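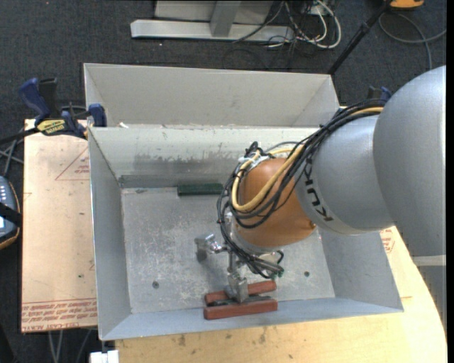 4. What counts as a bin?

4.1 The trouble with the word

I grew up in a house where a bin was a thing you threw potato peelings into, and I married into a house where a bin was a thing you kept flour in. The first Thanksgiving was interesting. So when Chrysoula Vasilakis and I were planning the interviews for this paper, "bin" was the word I kept lobbying for, and she kept telling me (kindly, and then less kindly) that container words were a swamp and that we'd never get out of it in one section. She was right about the swamp. We went in anyway.

The dictionaries we checked give a bin some version of the same treatment: a receptacle, usually for storage. This doesn't help a person standing in a garage in Petmont trying to decide whether the thing with the Christmas lights in it is a bin, a tub, a tote or a box. All four words were offered to us for that very kind of object, often by members of the same family, and in one memorable kitchen by the same speaker inside one sentence. "Grab the tub, it's that gray tote under the other bins," she told her son. He grabbed the right one. I have thought about that sentence more than I have thought about most of the published work on the topic.

Section 3 covered how we recruited people and what we asked, so I'll only repeat the bare bones. We talked to 106 adults in three towns, Petmont, Holroyd and Skuvia, and came away with 1,034 usable answers to the container questions. An answer was usable if the speaker gave a name and was willing to stand by it when we asked again at the end of the visit. Plenty weren't willing! Those answers are set aside here and picked up again in Section 6, where Chrysoula makes a good argument that the wobbling is the interesting part.

4.2 Lids, and the lack of them

The first thing that seemed to matter was whether the top was open. People in Petmont were firm on this. A box can be shut, a bin stands open, and if you put a lid on a bin it becomes a tub or a tote (or, for one retired bus driver, "a bin that's closed for the season"). In Holroyd the lid mattered a lot less. Speakers there were happy with a lidded bin as long as the lid lifted clean off, and they got uneasy when it was hinged. A hinged lid pushed them toward "chest" or "trunk," even for fairly small plastic things that I would never in my life call a trunk.

Skuvia was odd in a way I still can't fully account for. Older speakers there used "bin" almost only for built-in things: a coal bin, a potato bin, a slanted compartment under a counter. The moment you could pick it up and carry it off, it stopped being a bin. The oldest person we interviewed, who was 80, told us a bin "is part of the building," and she wouldn't budge, though we tried three or four ways of asking. Her granddaughter, sitting right next to her, called the laundry basket a bin. Neither of them found this strange until we pointed it out, and then they argued about it so cheerfully that the recording is no use for anything else.

4.3 What it's made of

Here I expected a tidy result and didn't get one. My hunch was that plastic would pull people toward "tub" and metal toward "bin," with wood going to "crate" or "box." The wood part held up pretty well. Slatted wood was a crate for nearly everyone, and solid wood was a box. Plastic was a mess in all three towns, mostly because store labels have gotten into people's speech. Several speakers told us the name of a thing by trying to remember what it said on the sticker, and a few called any see-through one a "Lumex," lid or no lid, the way my grandmother called every vacuum by the name of the one she'd had as a bride.

Metal was where it got fun. Small metal containers went to "tin," "can" and "pan," and size seemed to push people across a line somewhere into "bin." The line wasn't in the same place for any two speakers. What they did seem to share was a feeling about the walls. Straight-ish sides, an open top and enough depth to reach down into made a metal bin for most people, and shallower versions of the same thing slid over to "tray." The large gray sheet-metal one sitting on the tabletop in Figure 2 is the kind of object I mean, big and open, with things lying on its floor that you'd have to reach in for. I call that a bin without a second thought. My co-author calls it a box with no lid, and we have agreed to put both opinions in print.

Figure 2. An open-topped sheet-metal container, with a KUKA arm reaching in over two wooden blocks.

4.4 What you do with it

The reaching turned out to matter more than we'd planned for. Keith Pilkington, who read an early draft, scribbled in the margin that we kept asking what containers looked like and hardly ever asked what people did with them. Fair enough. When we went back through the answers with that in mind, a good chunk of the disagreement got easier to follow. People who talked about tossing, dropping or dumping things in tended to say "bin." People who talked about packing or stacking tended to say "box" or "tote," and it didn't make much difference what the thing was made of. The same plastic container was a bin while the kids' toys were being thrown into it and a tote once it was going up to the attic.

I want to be careful here, as we didn't design the questions to get at this. The verbs came up on their own, in the chatty bits between the questions, and some speakers hardly used any. A man in Holroyd who answered everything with a single noun and a nod gives us nothing to go on either way. Still, the pattern showed up in all three towns, including Skuvia, where even the "part of the building" speakers said that you shoveled into a bin or scooped out of it. You didn't pack one. I asked the 80-year-old if a person could pack a potato bin and she looked at me as if I'd asked whether a person could iron soup.

There's a related point about sorting. Speakers who had worked in a shop, a warehouse or a post office used "bin" for any open container whose job was to hold one kind of thing, whatever its size — some of theirs were no bigger than a shoebox. They also used the word in compounds more than other speakers did: bolt bin, returns bin, odds bin. I love "odds bin," which I'd never heard before and which now describes a drawer in my own kitchen.

4.5 A few loose ends

We left out trash. I know that sounds silly in a section on bins, but in all three towns the everyday word was "trash can" or "garbage can," and the speakers who did say "bin" for it nearly all meant the recycling one. The color of the recycling one came up a lot. We didn't record it in any organized way and I wish we had.

We also left out bread. "Bread bin" and "bread box" split people sharply, but almost everyone who had a strong opinion no longer owned either, and they were plainly reporting a parent's word and not their own. Chrysoula has these answers in a separate file and is hoping to go back to Holroyd in April to ask the parents, where that's still possible. The next section moves on to "bucket" and "pail," which gave us a lot less trouble.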